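Presodlow Council extends footbridge lantern display to August

Presodlow Borough Council will keep the lantern trail on the Uris footbridge in place until the end of August, two months longer than the original permit allowed.

The trail consists of 50 lanterns fixed to the upstream railing, with a further 4 mounted on posts at the library end. It was put up by residents' groups from Presodlow and Dirnico for the spring river festival and was due to come down in June. The council's parks department approved the change on 16 March 2021 after an inspection of the railing found no damage to the paint or the fixings.

Under the revised permit, groups stay responsible for the lanterns they made. Any lantern that comes loose must be refastened or removed within 2 working days of a notice from the department. Replacement lanterns are allowed if they match the size limits in the first permit and weigh no more than the original. Wire ties are not permitted – only coated cable or cotton cord may touch the railing.
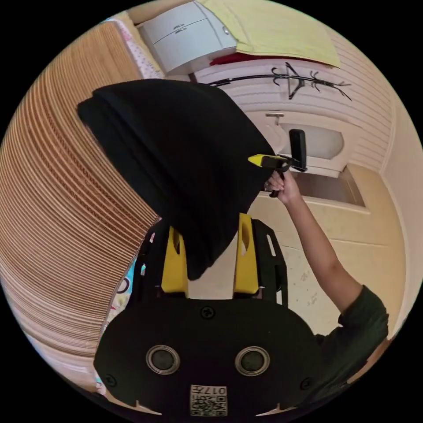
The Nghiêm Street residents' group asked whether the lights would stay on the evening timer through the summer, saying in its written comment that the lanterns were hard to make out from the path before dark and that a later switch-off would suit people walking home from the library.

The department replied that the timer would be reset at the start of each month to follow sunset. Switch-off will move from 10 p.m. to 11 p.m. on Fridays and Saturdays and stay unchanged on other nights. Power is drawn from the existing footbridge lighting circuit.

The council received 2,277 responses to its survey on public art along the river. Most came through the online form, with the rest returned on paper at the library desk. A report on the results will go to the parks department before the permit ends.

The footbridge remains open to walkers at all hours. Cyclists are asked to dismount between the posts at the library end, where the path narrows. Groups that want to take their lanterns down early should give the department a week's notice in writing.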